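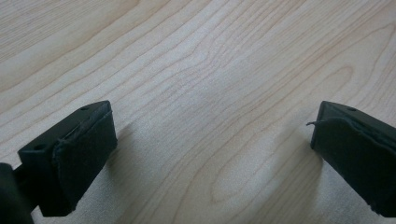
Reijo Koivisto thinks a pale table should get oil twice a year and never see soap. I've read that advice in a lot of places and I don't follow it. My table has a sealed top, and oil on a sealed top mostly sits there and picks up dust. Thread on what I do with it.

First, the table. I bought it secondhand in Flornosside in December for 100 dollars. The seller didn't know what wood it was. Maple is my guess, but birch is possible too, and I've stopped trying to settle it.

What sold me was the grain. It runs in long waves and then bunches up in places, and there's a stretched oval that looks like a lake on a hiking map. My old table was painted dark green and you could have told me it was any wood at all.

Before cleaning a table you don't know, test the finish. Put a drop of water underneath or on the inside of a leg and leave it for 8 minutes. If it stays up in a bead, the wood is sealed. If it soaks in and goes dark, it's oiled or bare and you should stop reading me and listen to Reijo.

Mine beaded. Low sheen, not glossy. I'd call it satin.

Daily cleaning is a damp cotton cloth, wrung out hard, and then a dry one. I go the same direction as the grain out of habit. On a sealed top I doubt it matters much.

For grease I use Piras soap flakes, a teaspoon in a quart of warm water. The hardware store in Fosbridge carries them on the bottom shelf near the paint rollers. Any mild dish soap does the same job. I just like that the flakes have no scent.

Things I've quit using on it: spray polish, vinegar, and the green side of the sponge. Spray polish left a film I had to wash off. Vinegar I gave up after a friend's table in Gokcombe went cloudy near one end. Could have been something else, but I'm not going to find out on mine.
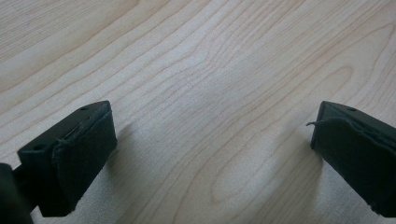 Do you use a tablecloth to protect it?

Only when people come over for dinner. The rest of the time it's placemats, and a folded towel under anything from the oven. A cloth left on all week traps crumbs, and I'd be hiding the part of the table I like.

Coasters. I was careless about them for years with the painted table. On pale wood a ring from a hot mug can show as a milky patch. I got one the first month. It faded by itself after a couple of days, so I left it alone.

If yours doesn't fade, people suggest a warm iron over a dry towel - I've never tried it and can't tell you if it's safe for your finish.

Light changes pale wood too. The seller had kept a runner down the middle, and when I got the table home there was a slightly different tone where it had been. I kept the runner off and the line was gone by spring. I now move the fruit bowl every so often for the same reason.

Someone asked about kids and markers. Washable marker comes off with the soap water if you get to it the same day. For ballpoint I don't have a good answer. I put down a sheet of brown paper, 18 inches wide, and tape it to the underside of the edge, never to the top.

Crumbs in the joints: a dry paintbrush. Cheap one, soft bristles. I keep it in the drawer with the placemats.

Total time on all of this is nearly nothing. The wipe-down after dinner takes 2 minutes, and the soap wash happens maybe once every couple of weeks, more if we've been frying things.

Reijo, to be fair to you, the bench that goes with the table is a different wood and the water went straight in when I tested it. So the bench does get oil - thin coat, rag, wait, wipe off the extra, and lay the rag flat outside to dry because oily rags left in a pile can catch fire.

The bench is due again this month. I'll post which oil I end up buying, the last can was a gift and the label has come off.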